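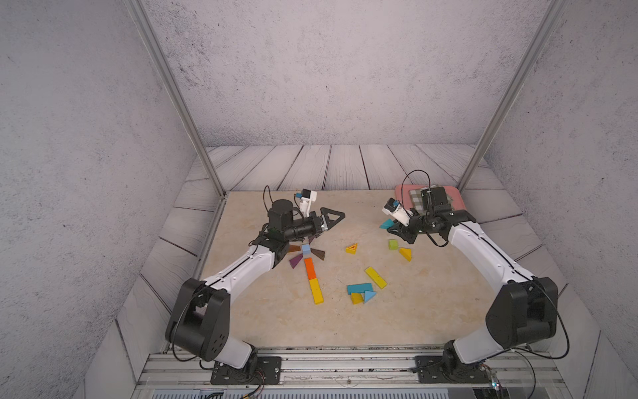
Bench 1 at Girnholm, two arms on the shared rail, during the block arranging task. February.

Progress report to the equipment fund, second period
Prepared by Tien-fu Cheng, for the attention of Ignacio Vallejo

1. Where we are

The first bench is in daily use. In this period we worked mostly with the wooden blocks, where the arms must build a flower shape from a cube and triangles. We chose this task in our application and we keep it, so that the results can be compared with the first period. The cloth folding task has started also, but it is still at an early stage and I prefer to report on it next time.

The bench runs from 9 in the morning until 5 in the afternoon. The longest stop in this period was for a gripper finger which had to be changed on the left arm. We had no spare in the cupboard and we waited for the delivery from Stoltano. I come back to this point in section 3.

2. Money spent

All large items for bench 1 are now paid. The last invoice, for the wrist cameras and their mounts, was settled in February. From the small parts line we have bought cable, bolts, one set of gripper fingers and the printed backgrounds for the walls of the enclosure. There remains 1,000 pounds in this line. I ask your permission to carry it over to the next period and not return it, as we will need it for the spares.

The training budget is not touched. Our two operators learned the work from me, and the course at Jumham was postponed by the organiser. If it is not offered again before summer I will propose another use for this money.

3. What we plan to buy

The main purchase of the next period is bench 2. It should be the same as bench 1 as far as possible: two arms, one aluminium rail, the same mounting plates and a camera on each wrist. We considered a cheaper arm offered by Figueroa. Its reach is enough for our table, but the plates do not fit our rail and the spare parts could not be shared between the benches. For this reason I recommend to stay with Stoltano, even if the price per arm is higher. Both quotations are attached to this report.

I would also like to change how we buy spares. Until now we ordered a part when it was broken. I propose that we keep on the shelf one full set of gripper fingers, one wrist camera and a set of cables. The cables at the wrist move with every motion of the arm, and I expect them to be the next part to wear.

A smaller request is a cover for the rail. The grooves collect dirt and cleaning them takes time from the operators.

4. Risks

The delivery time for the arms is the weak point of the plan. Stoltano does not confirm a date before the order is signed. If your decision comes after the end of the period, bench 2 will probably not be ready for the summer work, and we would then have to run bench 1 in the evenings.

The room at Girnholm is large enough for both benches, but the electrical supply for the second one is not yet checked. I have asked the building office and wait for their answer.

5. Decisions needed from you

Carry-over of the small parts money.
Approval of the Stoltano quotation for bench 2.
Approval of the spares list (annex B).

The next report will include the first results from the cloth task.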